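Small drums, big feelings: a talk with Iqra Qureshi

Iqra Qureshi has been collecting toy drums for most of her adult life, and when I asked how many she owned she laughed and said I should sit down first. The answer is 125, most of them small enough to hold in one hand, and she can tell you where nearly every one came from (a flea market in Stekelitz, a cousin's attic, a box left over from a school play).

"People go for the big showy ones," she told me, pouring more tea than my cup could reasonably take, "but I always come back to the little red barrel drums, the ones with a white head and studs around the rim. My grandmother kept one on her windowsill, and we were allowed to play it after lunch and at no other time!"
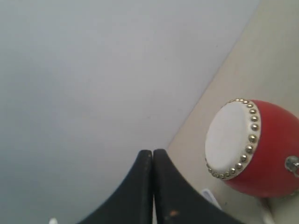 Her grandmother's drum went to her brother in the end, and she still brings it up at family dinners. She bought her first one the same summer, at a shop in Dridstead run by a patient man named Talha Memon, who let her try everything on the shelf before she picked. She was nine and had saved up for months.

I wondered what she listens for in something so small. "Oh, it's a dry little sound, more of a knock than a boom," she said. "You tap near the middle, then out by the edge, and if the two sound different I'm happy. And I do like a pair of sticks to go with it, because children will otherwise use a spoon, and then you have a dent." 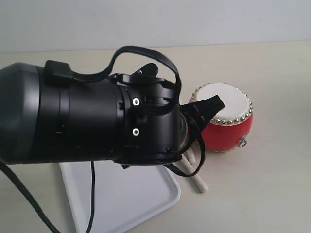 Sticks, she said, are what goes missing first. She keeps a cookie tin of spares, all lengths, and her friend Bushra Sandhu sorts through it every June when the two of them get ready for the toy fair. They brought 30 drums last year and came home with 49, so the sorting hasn't made the house any emptier. She dusts them with a soft paintbrush, working between the studs, usually with the radio on.
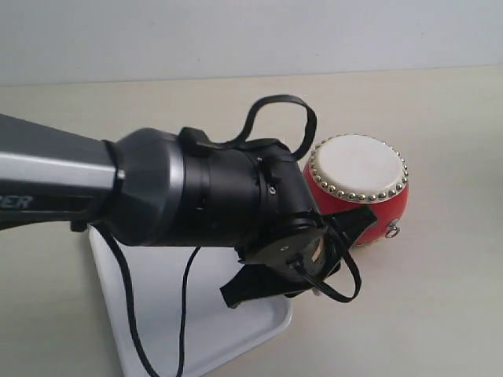
Do you let visitors play them?

"Of course, all but three or four with old heads that I'm nervous about. My neighbor's little boy comes over around four o'clock and we make a terrible racket together, and then he goes home and I put the kettle on."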